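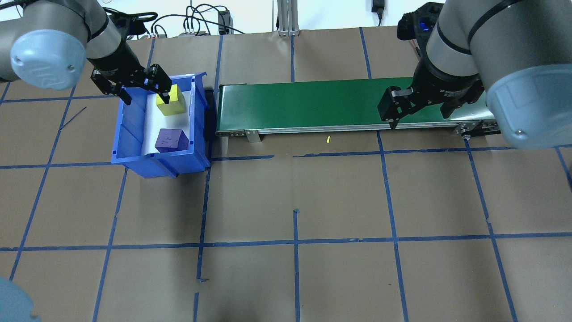
Two arms, one bin, one belt. The cube station at the Tuvska open day.

Forum > Automation and Robotics > Visits and Open Days > Tuvska workshop, Thursday session

drana_fan
I promised in the other thread to write something about the open day at Tuvska, so I do it now while I remember. Please excuse my English, I write slowly but I try to be exact.

I took the afternoon session on Thursday. First there was a talk with slides, which I will not repeat. Then we went to the hall, where the Kidow group had its cell with the foam cubes, the bin and the green conveyor. For me this was the best part of the visit. I stood there for a long time, and I missed the coffee.

What I liked is that the cell is simple. The floor is covered with brown paper and there is a grid of blue tape on it. I have seen many demonstrations with glass walls and colored lights where one understands nothing. At this one I could follow the whole job with my own eyes. The bin has a white liner in the bottom, and a yellow cube is very easy to see against it.

My only complaint is the schedule. 2 sessions in one afternoon is too few for so many visitors.

beltandbracket
Thank you for writing this. I was in the earlier session and I must disagree a little. A foam cube is the most friendly object in the world. It is soft, it has flat sides, and if the fingers close too hard it forgives you. I would have liked to see a bottle, or a bag of screws. I drove roughly 400 km for this visit and I expected something closer to my daily work.

drana_fan
I understand, but the invitation said clearly that it is a teaching cell. For screws there was the Bermúdez stand on the other side of the hall, with the feeder. Did you go there?

beltandbracket
I went. The line was too long and I gave up.

ostrich44
I would defend the cube too. With students I always start with foam, and after 3 or 4 weeks we change to hard parts. If you start with the bottle, you spend the first month picking up bottles from the floor. 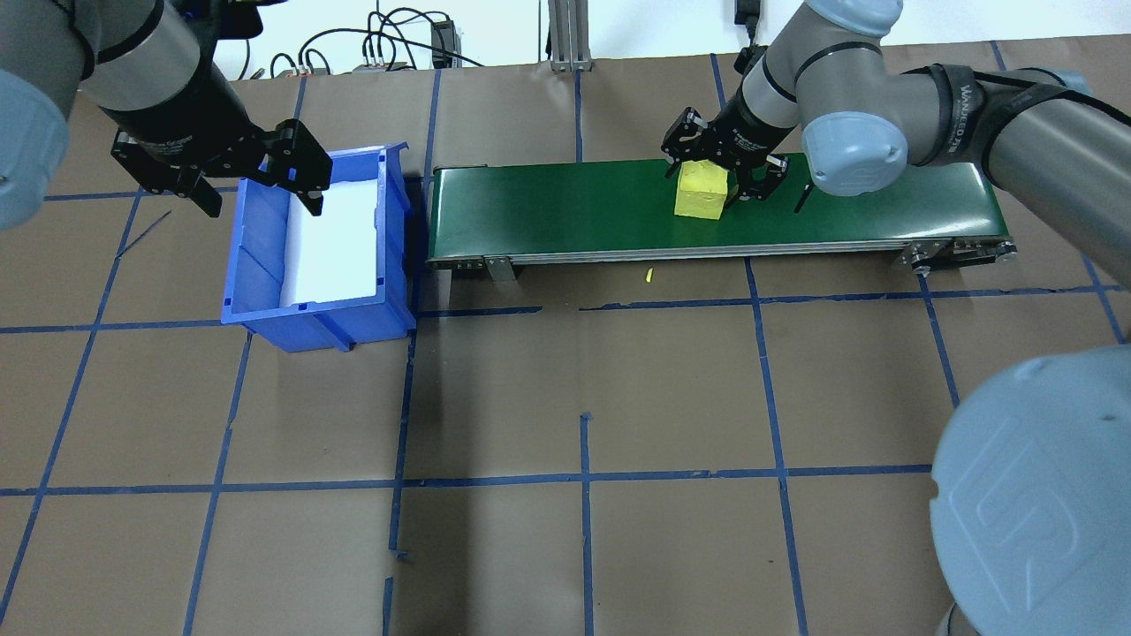

mill_pond
Question from somebody who could not come: did visitors have to register for the hall, or was it enough to arrive?

drana_fan
You had to register for the talk, but the hall was open to everybody until the end of the afternoon.

mill_pond
Thank you, then I will come to the next one and skip the slides.

ostrich44
Don't skip them all. The part about gripper choice was good. They compared parallel fingers with suction, and the speaker told us about mistakes from their first year, which one does not hear often at such events.

beltandbracket
On this I agree. I have the same black two-finger type in mind for a small packing job, and I took more notes in the talk than in the hall. But I still think that a yellow cube on a green belt is too comfortable. In my shop everything is gray on gray.

drana_fan
This is a fair point. I wrote the same on the feedback form, that I would like to see parts with less contrast. I also asked for handouts in bigger letters, my eyes are not young.

ostrich44
Does somebody know if Drana will do an open day also? Last year they had one in August, but I find nothing on their page.

mill_pond
I wrote to them last week. They answered that the date is not fixed. I will post it in this thread when I hear more.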